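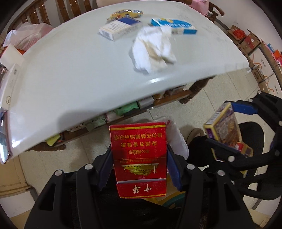
Getting the Smell of Smoke Out of a Room

Posted 6/3/22

We bought our place from a man who had smoked in the den for 18 years and described it in the listing as "cozy." If you've inherited a room like that, start with the walls, however much you'd like to start with a candle. A candle gets you vanilla and ashtray.

Wash painted walls from the bottom up with warm water and a little dish soap, then rinse. The water will turn the color of weak tea. Change it when it does, and keep changing it. I went through almost 50 rags, most of them former T-shirts my husband was still fond of.

Curtains go in the wash twice. If they still smell, they're now drop cloths.

For carpet, shake on plain baking soda, leave it overnight and vacuum slowly. Empty the vacuum outdoors. Do the closet too, including the shelf you can't see the top of.

Light bulbs and switch plates hold a film of their own. Turn the lamp off, let the bulb cool, wipe it with a barely damp cloth and dry it before it goes back in.

Bowls of vinegar set out for three days did help a bit, though the den smelled like a pickle until Tuesday. Coffee grounds did nothing except make me want coffee.

If you're going to repaint, prime first with a stain-blocking primer. I skipped it once. The yellow came back through in May.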